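Tretemix two-arm bench kit, anyone bought one? > Kits and Complete Systems > Robots at Home and Work

Tretemix two-arm bench kit, anyone bought one?

rekha_bh
Posts: 6

Hello all, long-time reader and very occasional poster. I run a small repair and teaching workshop with my business partner Kiran Semwal, and we have been going round and round for weeks over whether to order the Tretemix two-arm kit. It's 2235 as a bundle (both arms, both wrist cameras, the enclosure and the table top) or you can have the arms on their own and build the rest yourselves. Kiran is all for doing it ourselves. I am all for having something that works before the November courses start!

We'd want it for sorting small parts and putting things away in trays, nothing heavy, and for letting students teach it simple jobs by hand. If anyone has lived with one for a while I would love to hear the good and the bad, and please don't spare the bad.

Posted 2023-09-04

skitine_matus
Posts: 246

Hi Rekha, welcome out of the shadows. Matúš Jurčo, I've had the full bundle on my bench since the spring and on the whole I'm very fond of it, so take this as coming from a fan.

The good: the arms go together in an afternoon if you have done anything of the sort before, and a long weekend if you haven't (and do allow the long weekend, it's far nicer when you're not rushing). The grippers are better than I expected at this price. Mine will pick up pens, tubes with caps, little pots, and set them down again more or less where I meant. The wrist cameras are the bit I'd miss most, as you really do get a good look at what the fingers are about to close on.

The bad: the instructions are thin on cabling. There's one page, and it shows the arms standing straight up, where of course any cable looks tidy. Leave a generous loop at the wrist and another at the elbow, or you'll find the arm tugging at its own camera when it reaches across. I used ordinary cable ties and I've had no bother since.

b_chauhan
Posts: 200

I'm going to be the grumpy one, sorry Matúš. We took the bundle for our place in Hovov and I sent the enclosure back. The arms I kept and I have no quarrel with them. But the walls are plain panels and you are paying a good deal for plain panels. Any timber yard will cut you three sheets while you drink your tea. Paint them white and you're done.

Also the table top marks very easily. Ours had scuffs all over it by the end of the first week, and my brother will tell you I'm a careful man.

Brijesh Chauhan

skitine_matus
Posts: 246

Fair enough on the scuffs, mine has them too and I've stopped minding. I don't agree about the walls though! Three plain white sides make a big difference to the cameras. Before I put them up, the arms would do a job nicely in the morning and make a mess of it after lunch, when the sun came round and my jackets on the hooks behind were all lit up. You can certainly make your own, but be honest with yourself about whether you'll get round to it. I have a shed full of things I was going to make myself.

rekha_bh
Posts: 6

Thank you both, this is just what I was hoping for. Kiran has read it over my shoulder and is claiming Brijesh as an ally. Can I ask about the front panel? In the shop pictures there are openings for the arm bases and it looks as though the wiring is open to view underneath. With students leaning over it I'd be a bit happier if that were covered.

sisodia_bench
Posts: 200

Rekha Sisodia here (yes, two Rekhas, we shall all have to manage). You're right, the openings are bigger than the bases need and you can see wires through them. I think it's so you can get a hand in to reach the connectors, and I have been glad of it more than once. For a class I'd cut a bit of card or thin plastic to sit round each base, fixed with something that peels off again. I asked Tretemix whether they sell a cover and had a very kind reply saying no.

One more thing for your list, ask them about spare servos before you order. I waited nearly a month for one and the whole bench sat idle, which with courses booked would be miserable.

b_chauhan
Posts: 200

Seconded on the spares. Buy one of each with the kit and put them in a drawer. And Kiran is welcome to my cutting list for the walls, just send me a message.

skitine_matus
Posts: 246

And if Kiran loses the argument, come back and tell us how the long weekend goes. I'd start with trays and small pots as your first job, they're forgiving and the students will see something moving early on.
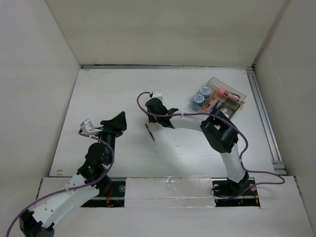
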